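Publications > Storage and the Home > Working Papers > Section 3
August 7, 2025
By Lovisa Skjelbred and Agnes Solheim
Last updated: August 7

3. Furniture and Room Setup

3.1 Choice of cabinet

The study looks at how people use small two-door cabinets with a drawer on top. We chose this type because it turned up again and again in the home visits made by Ulla Isaksson in January. Households kept table linen in it, or paper, or shoes, and the drawer nearly always held small things such as keys and batteries. Of the 48 homes visited in Midtbø, 20 had at least one cabinet of this kind in regular use.

The cabinet used in the sessions was bought new under the Storaline name and put together by the authors. We did not change the hinges or the handles. The left door has a vertical handle and the drawer has a horizontal one – a mix that several people in the home visits had at their own houses and did not remark on.

3.2 Room

The sessions were held in a small room with white walls. Black curtains hang behind the cabinet, so that the pale doors stand out clearly when they are opened or closed. Figure 1 shows the cabinet with the right door open and the left door closed.
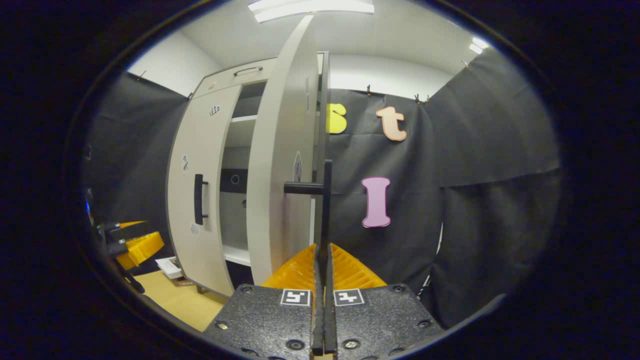

Storage and the Home, Working Paper 5, p. 20

Figure 1. The test cabinet with its right door open. The drawer is above the doors.

An open door takes up a good deal of floor space in front of a cabinet. In the home visits this was the most common complaint, ahead of shelf height and drawer depth. People with narrow hallways often opened one door only and reached across to the other side. We therefore recorded single-door and double-door opening as separate actions.

The compartment behind the doors has an upper shelf near the top and a lower shelf near the bottom. The tall space between them suits bottles and standing folders but is a poor fit for folded cloth, which ends up in one high stack.

3.3 Procedure

Each session began with both doors closed and the shelves empty. Participants were asked to open the cabinet, put away a set of household items and close it again. They could use either shelf and were free to leave the drawer alone. Each person did the task 2 times, with a short break in between – long enough for Wenche Lundgren to clear the shelves and write down where the items had been placed.

A door counted as closed when it rested against the cabinet body. Doors left slightly open were noted separately and are discussed in Section 5.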